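Grornmont headset pilot: progress report to the Drevier fund
Second reporting period, submitted in March
Prepared by Védís Bach

Where we are

You gave us money to find out whether people would use virtual reality at home for more than one weekend. We have now reached the middle of the project, and I can report that many of them will, provided the headset is charged, the floor is clear and the dog is in another room. Our budget covered the first of these.

All 106 households in the pilot now have a working headset, a pair of controllers and a printed setup guide. The guide is in its third version. The first was written by me and assumed that everyone knows which HDMI port their television is using. The second was written by someone who had met televisions and was much better. The third has larger type.

Setup

Setup took longer than the schedule we sent you, which I would describe as optimistic if I hadn't written it. The hardware itself is fine. The trouble starts with the account. A new user has to create a login, confirm it by email, confirm it again on the phone, pair the phone with the headset and then accept a set of terms while wearing the thing on their face. A fair number of people gave up at the terms, and I can't say I blame them.

We now do the account steps in advance and hand over a headset that opens straight to the home screen. Support calls in the first week dropped sharply once we did. The calls we still get are mostly about controllers that have lost contact with the headset, and the fix is nearly always to take the battery out and put it back in. We have a support line staffed from 9 a.m. for the purpose of telling people this.

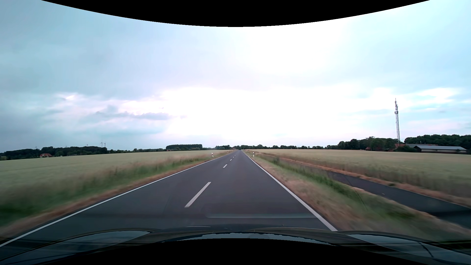
Comfort

Motion sickness remains the main reason people stop. Participants have logged 700 sessions so far, and 174 of those ended early with discomfort given as the cause. Anything that moves the player smoothly through a space while the player sits on a couch is a risk, and turning is worse than going straight ahead. Games where you stand in one spot and hit things cause very little trouble, apart from to lampshades.

We have made the following changes, all of which are live:
The narrow-view option now comes switched on.
Turning happens in steps by default.
The starter library opens with the standing games, and the flying one has been moved to the last page.

The flying one is still the most popular title in the pilot. People try it, feel awful, lie down for a bit and go back. I have no recommendation to make about this.

Weight is the second complaint. The headset sits heavily on the cheekbones, and people who wear glasses dislike it more than people who don't. Sveinbjörnsson has sent us a replacement strap with a counterweight at the back. It helps. It also makes the wearer look like a diver from an old comic book, and two teenagers have declined it on those grounds.

Software

Clenonix, our session logger, is doing what we asked of it, now that we have asked it more carefully. For part of the winter it counted a headset left running on a shelf as an active user. One household appeared to be spending every night in a virtual aquarium, and I had drafted a paragraph about the calming potential of fish before we spotted it. Those entries have been removed, and the 700 above is the corrected figure.

Money

Spending is within the approved total. Shipping ran over and training ran under, mainly because we replaced a planned training day with a video that people can pause. We bought more face cushions than planned. They are foam, they are worn by sweating people, and I will leave it there.

I'd like your approval to move the unspent training money to spare controllers. The wrist loops work well when they are worn.

Next period

We will run 3 group sessions for households that have stopped using their headsets, to find out why and to see whether the new strap changes anything. The closing survey is drafted and will come to you for comments before it goes out. It currently takes twenty minutes to fill in, so please feel free to suggest cuts.

The session data and the receipts are in the shared folder, in that order of interest.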